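About Us

Peststead Parts & Mending is a small workshop and shop on the east side of Clellton. We take in household goods, toys and tools that have lost a piece or stopped working, and we fix the ones that can be fixed. The ones that can't be fixed are taken apart, and the useful parts are sorted and sold from our shelves.

The business was started by Vy Diệp, who had a repair counter at the back of a hardware store in Busstead before she moved here. She kept finding that customers wanted a knob, a wheel or a cap more than they wanted a repair. The hardware store sold new items by the box and had no use for one odd wheel. Vy kept the odd wheels at home in coffee cans. When the cans filled a closet, she rented the front half of our present building. The back half was added later, after the upholstery shop next door closed.

There are eight of us now. Most people work two jobs here, one at the benches and one at the counter. We think it helps if the person who sells you a part has also spent time with a screwdriver. New staff start on sorting and stay on it until they can find their way around the shelves without asking.

What We Take

We accept small household items, hand tools, plastic toys, kitchen gadgets, garden hose fittings, office supplies and furniture hardware. Pieces don't need to be complete. We do not take paint, batteries, anything with a fuel tank, or large appliances. Please empty and rinse anything that held a liquid before you bring it in.

Drop-off is at the side door on the parking lot. Leave things with a member of staff and not on the step, where they get rained on. If you want an item repaired, tell us at the door so it gets a ticket and goes to the counter. Without a ticket it goes to sorting. 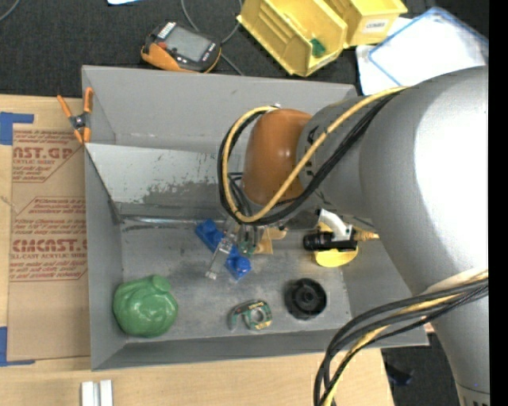 Sorting is the largest part of our work and takes up most of the back room. Everything without a ticket goes through a bin before it goes anywhere else. A bin is always a mixture. A small green tape dispenser can end up next to a black wheel with spokes, and neither one tells you much about where the other should go. The tape dispenser is easy, and goes to office supplies. A wheel like that takes longer. We measure across the rim and the hub, write both numbers on a tag, and put it with the wheels of the same hub size, as that is what customers ask for first. Bright plastic pieces that we can't name go on the "unknown" shelf by the register – customers identify a good many of them for us.

The Shelves

The shop floor has 253 labeled drawers and a row of open shelves for larger parts. Drawers are arranged by what a part does. Things that turn are on the left wall, things that hold or clamp are on the right, and things that spray or pour are at the back near the sink. Prices are marked on the drawer fronts. Most small parts cost 2 dollars or less.

We also keep a binder of parts people are looking for. If you don't find what you need, write it down with a phone number and a sketch or measurement. We check the binder whenever a new batch is shelved.

Repairs

Repairs are quoted before any work is done. If we can't fix an item, there is no charge, and you can take it home or leave it for parts. Mr. Tôn handles lamps and anything with a cord. Chairs and drawers are repaired in batches, so expect a longer wait.

Visiting

We are at 23 Mill Road, Clellton, behind the feed store. Parking is free in the side lot. The shop closes for one week each June for inventory, and we can't take drop-offs during that time.

Page last updated October 30, 2019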